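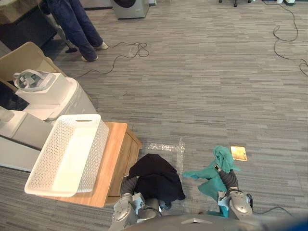

Tetville asked on the ticket whether we couldn't just mark the laundry batch as accepted and move on, given that the upload went through and the checker came back green.

We could. I'd rather not. The checker confirms that the files exist and the clocks line up. It has no opinion on whether a demonstration is any good, and the complaint on this ticket is that the trained policy grabs two items and then dithers over the basket.

Status: open, back with collection
Component: Wivura recorder, two-arm cloth task
Site: Prundthorpe

What I checked this morning:

Replayed 23 episodes from the June set. In 13 of them the operator picks up a second item before the first has been put down. Both grippers are full, one dark garment and one teal cloth in the example at the top, and the basket on the side table still has nothing in it. The task sheet says one item at a time. Either the sheet is wrong or the episodes are.

Compared the task labels. All 23 say "single item to basket". So the model is told one thing and shown another, more than half the time.

Restarted the recorder and re-exported 5 episodes, as suggested by Clegg. Same result, as I expected. Restarting has now been suggested on this ticket 2 times and I'd like it to stop being the first answer to everything.

Reply from Clegg, 14:10: the newer policy copes with mixed labels, more data will smooth it out.

Maybe. I've heard that about the last two versions and have yet to see a number. If somebody has a run with mixed labels that beats a clean one on cloth, please attach it. Until then I'm treating this as a labelling fault.

Also unresolved: the tape square. The sheet calls it the start zone for items, the operator notes call it a keep-clear area for the table. Pick one — I don't mind which.

Next steps
Relabel the 13 as "two items to basket" and hold them out of training.
Prundthorpe to record a fresh set to the sheet as written.
Retrain on the clean set only, same settings, and post both results here.

Not closing on a green tick.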